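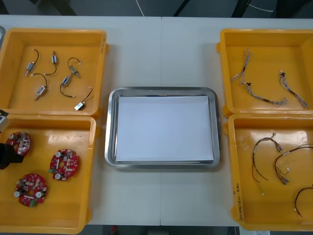 Tripod stability and how we measure it
Speaker notes, Ladville camera technique day, May 4, 2024
Speaker: Birdie Halvorsen
Slot: 30 minutes plus questions

Slide 1. Title

Introduce myself. Bench testing of camera supports at Nellgate, mostly legs and center columns, some heads. Say that the talk covers still photography only. Video supports have different requirements, mainly on drag and counterbalance, and Marcus Park covers those in the afternoon.

Handout is at the back of the room. It has the plots from slides 6 to 9 at a readable size.

Slide 2. What load rating means

Load rating on the box is usually a static figure. It states the weight the legs or the head will hold without slipping or failing. There is no common test behind it. One maker hangs a weight from the apex with the legs at the narrowest angle, another applies a safety factor to a leg lock test, a third inherits the number from the previous model.

Consequence for the buyer: two tripods with the same load rating can differ by a large factor in stiffness. The rating does not predict sharpness at slow shutter speeds.

Do not name makers here. If asked, refer to the handout.

Slide 3. Two quantities worth measuring

Stiffness: torque applied at the mounting plate divided by the angle through which the plate turns. Units are newton meters per radian. We measure it in yaw (rotation about the vertical axis) and in pitch (nose up and nose down).

Damping: how quickly the oscillation dies away after the torque is removed. We report decay time to one tenth of the starting amplitude.

A stiff support moves less for a given disturbance. A well damped support stops sooner. Long lenses need both.

Slide 4. Combining parts

Legs, column, head, and plate act as springs in series. Compliance, the inverse of stiffness, adds up.

Worked case: legs at 1000 newton meters per radian in yaw and a head also at 1000. Combined value is 500. Replace the head with one that is infinitely stiff and the combined value only returns to 1000. Pause on this slide. It is the point people remember wrongly.

The softest part sets the result. In most of the kits people bring to us, that part is the center column when raised, or the camera plate. Plates with a thick rubber or cork face are often the worst item in the chain.

Slide 5. The rig

Steel base plate bolted to a concrete floor. Three cups for the feet, adjustable for leg angle. A rigid bar is clamped at the mounting plate, with a known mass moment of inertia. A sensor at the end of the bar records rotation.

We start the motion by tapping the bar and record until it settles. Stiffness comes from the frequency and the inertia of the bar. Damping comes from the decay envelope.

Credit Tsutomu Miyazaki for the bar design. The first version had a joint in the middle and the joint showed up in the data as a second frequency. The present bar is one piece.

Mention the temperature log. Rubber feet and plate facings change with temperature, and results taken in an unheated building should not be compared with results taken in July.

Slide 6. Leg diameter and number of sections

Plot shows yaw stiffness against top tube diameter. All legs fully extended, column down, spikes fitted.

Bending stiffness of a thin tube goes up with the cube of the diameter if wall thickness is held constant. The measured trend is less steep because the apex casting and the leg hinges add their own compliance. Above a certain tube size the hinges dominate, and a larger tube adds weight with little gain.

More sections means a narrower bottom tube. Four-section legs are consistently below three-section legs from the same series. The difference between locks (twist and lever) is small when both are clean and correctly adjusted.

If someone brings up carbon against aluminum: at equal tube diameter the carbon legs in our set damp faster. Stiffness depends on layup and wall thickness and cannot be read off the material name.

Slide 7. Center column

Same legs, column down, then half raised, then fully raised. Let the audience read the plot before speaking.

Pitch stiffness falls faster than yaw as the column goes up. Half raised is already a large loss on the Giltus travel legs. The heavier Dudás legs lose less, mainly due to a longer bushing and a larger column.

Practical rule: extend the thinnest leg section before raising the column. This goes against common advice. On every set of legs we have tested, the bottom section at full extension cost less stiffness than a fully raised column.

Slide 8. Heads

Ball heads: stiffness depends on ball diameter, the neck, and the clamp. Panning base is often the weak point in yaw. Lock the panning base even when you are not using it.

Friction control has no effect on stiffness once the main lock is fully tightened. Set it for comfort, so that the camera does not drop when the lock is released.

Droop: the small downward shift after the head is locked. Separate issue from stiffness and not covered by our method. Sławomir Sowa has a procedure for it using a fixed target and a macro lens. His contact details are on the handout.

Geared heads: very fine positioning, some backlash. Preload the gear by always finishing the movement in the upward direction.

Slide 9. Hanging a bag

Plot shows decay time with and without a weight on the hook.

Weight on the hook makes the tripod harder to tip over. It has a modest effect on stiffness by seating the feet. A bag that swings in the wind puts energy into the system, and the decay trace gets worse. Let the bag just touch the ground, or tie it to one leg.

Slide 10. Shutter and mirror

Applies to anyone still using an SLR. Mirror shock is strongest at middle shutter speeds. At long exposures the vibration occupies a small part of the total time. At very short exposures the shutter closes before the camera has moved far.

Use mirror lockup or live view with an electronic first curtain. Use a cable release or a delay of 2 seconds. With a long lens on light legs, two seconds may be too short. Check the decay time in the table and choose the longer timer setting if needed.

Stabilization on a tripod: depends on the body and lens. Some systems detect the tripod correctly and some drift. Test it with your own equipment at several shutter speeds.

Slide 11. A field test without a rig

Mount the camera with the longest lens you own. Turn on live view at full magnification and aim at a small high-contrast target. Tap the end of the lens hood with one finger. Watch how long the image takes to become still. Repeat with one change at a time: column down, bottom section in, different plate, hood removed.

The test gives a ranking, with no absolute values. It is good enough to find the weak part.

Marcelino Damasceno will have a tripod and a long lens set up by the door during the break for anyone who wants to try it.

Slide 12. Limits of the data

Single samples in most cases. Sample variation is unknown except for one set of legs where we tested two units. Those agreed within the repeatability of the rig.

All tests on concrete. Grass, sand, and wooden floors will reduce every figure, and on a suspended floor the floor itself is usually the softest spring.

No long-term wear data yet. Lock bushings wear and hinge bolts loosen. We check hinge bolt torque before each run and record it. Owners should do the same before any trip.

Slide 13. Questions

Likely ones:

Monopods. Not tested. The method assumes a fixed base.

Why no single score. Yaw, pitch, and damping do not reduce to one number without a weighting, and the weighting depends on the lens and the use.

L-brackets. Slight loss in portrait orientation compared with landscape, much smaller than tilting the head 90 degrees into the drop notch. Check that the bracket screw is tight.

Spare slides 14 to 16 have the raw decay traces. Show only if asked. Trace 15 has the axis label wrong – it should read milliseconds.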